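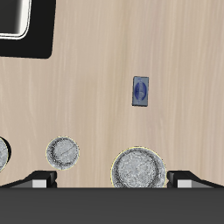
A gripper hand, three round silver things and one small block, in a computer-made practice world.

When a robot says "done", should you believe it?

Robots can be very sure of themselves. Some of them are wrong and sure at the same time, and this page is about one that was.

The robot is called Mestov. It is an arm with two fingers, and so far it has only ever lived inside a computer program called Grasotmont. The program draws a table, puts groceries on it and lets the arm practise moving them. Real groceries cost money and real arms can pinch. Practising on a screen is cheaper, and if something gets squashed you just start again.

The people who made Mestov said it had done its grocery job 2332 times and got it right nearly every time. That sounds wonderful. You should be a bit suspicious of numbers that sound wonderful, so let's look at how they were counted.

Who was keeping score?

Mestov was keeping its own score. After each try, the program checked one thing: had the fingers closed and stopped moving? If so, it wrote down "success".

Think about that for a minute. Close your hand on a pencil and your fingers stop. Close your hand on nothing and your fingers stop too, when they meet each other. A rule that only asks "did the fingers stop?" can't tell a pencil from thin air.

It also can't tell a pencil from a crayon. If Mestov was told to pick up the cream cheese and grabbed something else, the rule was still happy. Imagine marking your own spelling test and giving yourself a tick for every word you wrote down, whether it was spelled properly or not.

How did they find out?

Parveen Ansari wanted to see the tries for herself. She didn't care much for the score sheet. She went back through the recordings and wrote down what the arm had hold of at the end of each one.

She had only reached number 17 when she found the first bad one. The sheet said "success" and the fingers were holding nothing at all. By the time she stopped, 1859 tries were really good, and the rest of the 2332 were not. That is still a lot of good tries, but it is a long way from "nearly every time".
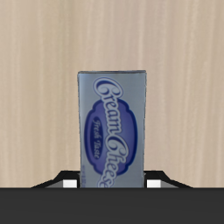 Cheema wrote to us after reading an early copy of this page: "My brother says it doesn't matter because it was only pretend cheese. I think it does matter. What if they put the same rule in a real robot and it was carrying something hot?"

Cheema is right and we told her so. Nobody was hurt and no cheese was harmed. But the point of practising is to find the mistakes while they are harmless, and you can't find them if the score sheet hides them. A real arm that thinks it has a firm hold might lift too soon or swing too fast. It might drop a jar on somebody's foot.

What changed?

The makers wrote a new rule. Now the program asks more questions before it writes "success":

Is there something between the fingers?
Is it the thing the robot was asked for?
Did it end up where it was meant to go?

Is that enough? Maybe. We aren't completely sure. A box could be in the right place and have a big dent in its side, and the new rule would say nothing about dents. The makers say they will add that one in April. We will believe it when we see it.

Try it yourself

You need a friend, a scarf for a blindfold, a pair of kitchen tongs and a few light things that won't break, such as a sponge, a sock and an empty box. Ask a grown-up before you borrow the tongs.

Put on the blindfold. Your friend sets the things out on a table and tells you which one to pick up. Use only the tongs, and no feeling about with your other hand. When you think you have it, say "done".

Your friend writes down two things each time: what you said, and what was really in the tongs. Have 9 turns, then swap over.

Now compare the two lists. If they match perfectly, either you are very good with tongs or your friend is being kind. Do it again with a different friend.

Words to know

Gripper: the part of a robot that holds things, a bit like a hand.

Simulation: a pretend world inside a computer, used for practising and testing.

False success: when a machine reports that a job went well and it didn't.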